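Shift Production Planner – Tonden, Cornholm site

Reference: 253
Closing date: 04/10/2022
Contract: permanent, full time
Start: November

Tonden manufactures molded fiber packaging for food producers. The Cornholm site runs 3 forming lines and a separate drying and pressing hall, and employs 300 people. The planning office is recruiting one shift production planner, reporting to the planning manager.

The role

The planner converts the weekly order book into line schedules and keeps them current during the shift. The schedule is held in Prokness, the planning system used at all Tonden sites. Experience with Prokness is useful but not required. Training takes place on site during the first weeks of employment.

Main duties

Prepare and release line schedules for the following 24 hours.
Check pulp, additive and pallet stock against the released schedule and report shortages to purchasing.
Sequence tool changes to limit downtime. A full tool change takes roughly 900 seconds when the tool has been preheated.
Record deviations between planned and actual output, with cause codes.
Attend the shift handover meeting and issue the written handover note.
Maintain routing and cycle time data for new products.

Requirements

Two years of planning or scheduling work in a manufacturing plant.
Good working knowledge of spreadsheets, including lookups and pivot tables.
Clear written English. Handover notes are read by people who did not attend the meeting.
Ability to work a rotating pattern of early and late shifts. There is no night work in this position.

A background in paper, pulp or packaging is an advantage. Candidates from other process industries will be considered on the same terms.

Conditions

Pay follows the site scale for planning staff, with a shift supplement for late weeks. Work clothing and safety shoes are supplied and laundered by the company. Staff change on site before entering the production halls – jewelry and personal phones stay in the locker during the shift.

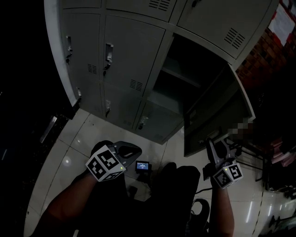
Meal breaks are paid. The canteen serves hot food on both shifts, and parking is free.

How to apply

Send a résumé and a cover letter of no more than one page to the recruitment office, quoting the reference number. State your notice period and any dates on which you cannot attend an interview. Applications are handled by Brynjólfsdóttir, the agency that manages recruitment for the site. Please do not contact the plant directly.

Shortlisted candidates will be asked to complete a scheduling exercise – one hour, on paper – followed by an interview and a tour of the lines. Closed, flat shoes are required for the tour.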